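Gripper Comparison Working Group
Minutes, third meeting, August

Present: Severino Barroso (chair), Brock Sandhu (minutes), two from the wet lab, one from purchasing for items 1 to 3
Apologies: the Zalusia rep, who sent a brochure

Meeting opened at 1630, or as soon as the previous occupants of the room could be persuaded that their booking had ended.

1. Minutes of the last meeting

Accepted with one correction. Under item 4, "Severino agreed the Wevgate fingers were fine" should read "Severino agreed the Wevgate fingers were fine for boxes." Severino asked that the difference be recorded. It is recorded.

2. Actions carried over

Spare finger pads: ordered, arrived, wrong size, sent back. Still open.

Written definition of a dropped flask: Brock circulated a draft. The wet lab objected to the phrase "controlled descent." Revised wording: a drop is any time the glass leaves the fingers before the operator or the script tells it to. Agreed. The trial log will be gone through again with the new wording, and everyone expects the numbers to get worse.

Labels on the arms: done. Left and right are now left and right as seen from behind the bench, for everybody, including people who prefer to stand in front of it.

3. Budget

Purchasing confirmed there is 2000 left in the line for end effectors and nothing in the line for glassware. Severino asked whether money could be moved from one to the other. It can, with a form. Brock asked whether the form was the same one used last time. It is a new form.

The Zalusia quote was read out. It came in over 2000 before the mounting plate, which is priced separately, along with the screws for the mounting plate. The group looked at the brochure for a polite length of time. No action. Purchasing left the meeting at this point, looking relieved.

4. Parallel grippers on glassware

Brock reported on bench work since the last meeting. The aim is still to find out whether one set of parallel fingers can handle the narrow-necked glass and the straight-sided glass without a finger change. The wet lab's view, repeated for the minutes, is that people manage this with one set of fingers and get paid less than the robot cost.

The Erlenmeyer is approached from the side with the fingers open either side of the neck. Going for the body was tried early on and dropped, in both senses. The cone pushes the fingers up and out as they close, and the flask goes wherever it likes. The neck gives a better hold but leaves very little room for a pose error, and any sideways error turns into a tip.
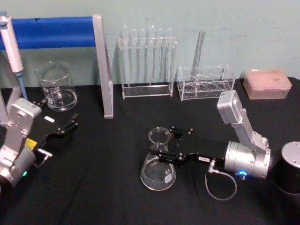
5. Fingers: Tumgate against Wevgate

Long item. Summary only, at the chair's request and to the relief of the minute taker.

Tumgate fingers: narrow, stiff, good between tubes in the rack. They mark the neck of the flask if the force is left at the default, and the default comes back every time the controller restarts. Brock has put a note on the monitor. The controller does not read the note.

Wevgate fingers: wider, with a soft face. Kinder to glass and more forgiving when the approach is off. They won't go down between two neighboring tubes without moving both of them. Severino said you could leave every other hole empty. The wet lab said you could also buy twice as many racks. Discussion of racks was ruled out of order.

Pipette tip box: both sets can hold it closed. Neither has opened the lid in a way anyone wants to watch again. Lid opening is removed from the comparison until there is a fixture to hold the base down.

Eight trials per finger set per object was agreed at the first meeting. Severino now thinks eight is too few to separate the two on the flask. Brock thinks eight is plenty if you are the one resetting the flask. Compromise: stay at eight for tubes and beaker, double it for the flask, and share out the resetting. A rota will follow. The chair is on it.

6. Using both arms

The plan has been for one arm to steady and the other to lift. On paper this solves the tipping. On the bench, each arm is right about where the glass is by its own reckoning, and the two reckonings differ by a small amount that neither is willing to give up. If both hold the glass, the glass settles the argument.

Severino proposed recalibrating both arms against one target fixed to the table. Brock pointed out that the target would go under the black cloth or on top of it, and that the cloth moves. The wet lab asked why there is a cloth. The cloth is there to cut down reflections for the camera. The wet lab asked whether the camera can see clear glass on it. Better than it could on the bare bench, was the answer, and this was accepted as the sort of answer one gets.

Agreed: clamp the target to the bench edge, calibrate, take it off, check again at the end of the session. Two-arm trials wait until that has been done twice with matching results.

7. Controller software

Caron release tried on the left arm only. Motion is smoother near the end of the approach, and the force setting survives a restart, which got the warmest reception of anything on the agenda. Against it: the stop command now asks for confirmation. The physical stop does not, and remains the one to use.

Severino wants the right arm moved over as well before the finger trials carry on, so the two are running the same thing. Brock would like the old version kept somewhere it can be found. Both agreed. Anything already logged on the old version will be marked and kept out of the comparison table.

8. Any other business

Water only in the flask and beaker for all trials, and not much of it. The wet lab asked for this to be written down. They then asked for it to be underlined, which the minutes template doesn't do.

Someone is resetting the rack with the tubes in a different order. Please stop, or at least write down the new order.

The brochure is on the shelf for anyone who wants it.

Actions

Brock: go through the trial log with the new drop definition.
Brock: keep a copy of the old controller version, then move the right arm to Caron.
Severino: glassware form.
Severino: chase finger pads, correct size.
Wet lab: sketch of a fixture for the tip box.
Everyone: sign up on the reset rota before it is filled in for you.

Next meeting: same room, same time, assuming the booking holds.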